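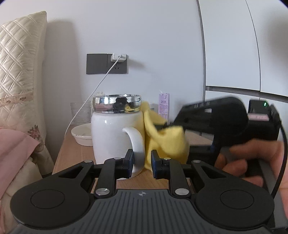
Tea stains in a white ceramic mug with a metal lid

Bushra Bajwa
I have a glazed white mug with a chrome-coloured lid. The inside has gone brown below the rim and washing-up liquid no longer shifts it. The lid has also picked up dull grey spots. I have a yellow cloth, bicarb and white vinegar in the cupboard. Can I use the same method on both parts? The mug holds 90 per cent of my daily tea, so I would like it back by Monday.

Marion Tosh
Treat them separately. Stains are tannin sitting on the glaze. Make a paste of four teaspoons of bicarb and a little warm water, spread it over the brown area, leave it for an hour and rub with a damp cloth. Rinse twice.
For the lid, use warm water and a drop of detergent, then dry it straight away. Most grey spots are mineral deposits. If they stay, wipe with vinegar diluted 1:1, rinse within a minute and dry again. No bicarb on the lid – it can dull a plated finish. If there is a rubber seal, take it out first and check the groove for mould.

Iqra Tarar
I just use denture tablets. Works on mine. Don't know about lids.

Tahira Memon
Agree with Marion on the vinegar. Check that the plating isn't flaking at the edge. I had a Tarumano lid that was, and no cleaner will fix that. Also check the glaze for fine cracks. Stain inside a crack is under the surface and the paste won't reach it.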